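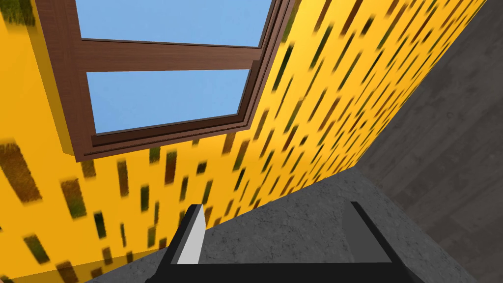
Minutes: Demonstration of the Todimden Simulation Environment

Held at: Arnside site, Room 103
Date: June 3, 2025
Chair: Bořivoj Vlček (Movidard)
Minutes: Mattes Strobel (Movidard)
Also present: controls group, test group, two visitors from Ševčík

1. Opening and previous minutes

The chair opened the meeting and welcomed the visitors. The minutes of the March meeting were accepted with one correction: under item 4, "controller delay" should read "rendering delay." The open action on network access for visitors was closed.

2. Purpose of the visit

Ševčík is considering Todimden for checking tidying and sorting tasks before they are run on hardware. The visitors had asked to see the simulator under normal working conditions, with the operator at the regular workstation and no prepared playback. The chair confirmed that the session would be run live and that questions could be put at any time.

The hardware cell was not part of the visit. Questions on mechanical wear and on safety fencing were noted and will be answered in writing.

3. Demonstration

The operator loaded the yellow room with the two-arm model. The room contains a cubby shelf unit with colored bins in two rows, some books on top of the unit, and a framed abstract painting and a window on the wall. The task list for the session consisted of picking up small objects and placing them in a named bin.

Both arms were driven from the same workstation. The visitors asked whether one arm could be disabled while the other continued. The operator replied that this is possible from the session menu, but that the disabled arm stays in the model and is still included in collision checking.
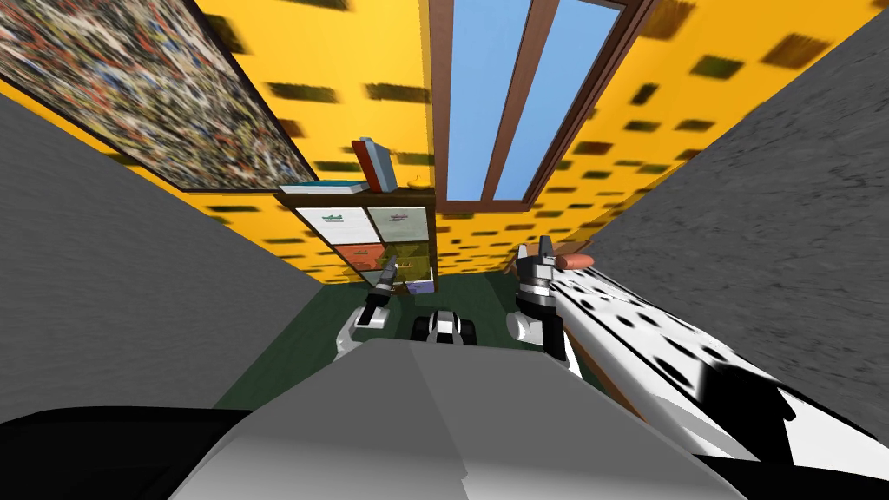 Item 3: two-arm model in the yellow room, orange object held in the right gripper.

A visitor asked why the right arm has a spotted finish. The operator explained that surface textures are assigned per session from a library of 200 entries and have no effect on the dynamics. The same applies to walls and floors. The visitors asked for the option of a plain set, as their own staff would be comparing the views with a real room that has white walls. The chair said a plain set could be supplied – it would need to be exported separately.

There was a short discussion of grasp force. Todimden reports contact at the finger pads and a commanded force, but does not model deformation of the held object. The visitors considered this acceptable for rigid items. For soft items they would want a note in the report header.

4. Session records

The test group reported that the archive holds 181 recorded sessions for this room. Each record contains the joint log, the task text and the camera streams. Records made before the change of log format in March have to be converted before they can be replayed next to newer ones. The converter is kept with the simulator and is run from the command line.

The visitors asked for read access to a small selection. The chair agreed to this, subject to the usual data form.

5. Gripper views

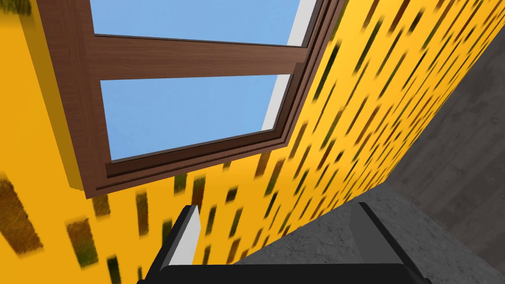 Note by Mattes Strobel, Movidard

The gripper views were discussed at some length and are set out more fully for that reason. With the gripper tilted well away from the shelf, the view takes in mostly wall, window and floor, with the fingers at the lower edge. The fingers remain visible, so an open and empty gripper can be confirmed by eye. The target bin cannot be located from such a view.

Ševčík's position was that frames of this type should be kept in the record, with a flag showing that no task object is in view. The test group preferred to drop them at export in order to reduce file size. After discussion it was agreed to keep them and add the flag. The controls group will define the condition for setting it.

The repeating wall pattern was also raised. The streaks look alike over large areas, and one visitor asked whether this would disturb feature matching. The test group has no measurements on this and will compare the patterned wall with a plain one.

6. Actions

A1. Export plain texture set for Ševčík. Owner: B. Vlček.
A2. Send data form and, on return, open read access to selected sessions. Owner: M. Strobel.
A3. Define the "no task object in view" flag. Owner: controls group.
A4. Compare feature matching on patterned and plain walls. Owner: test group.
A5. Written answers on wear and fencing. Owner: B. Vlček.

7. Any other business

The room booking system still lists Room 103 with the old projector. M. Strobel will have the entry corrected.

The date of the next meeting will be set once A1 and A2 are complete. Corrections to these minutes should be sent to M. Strobel.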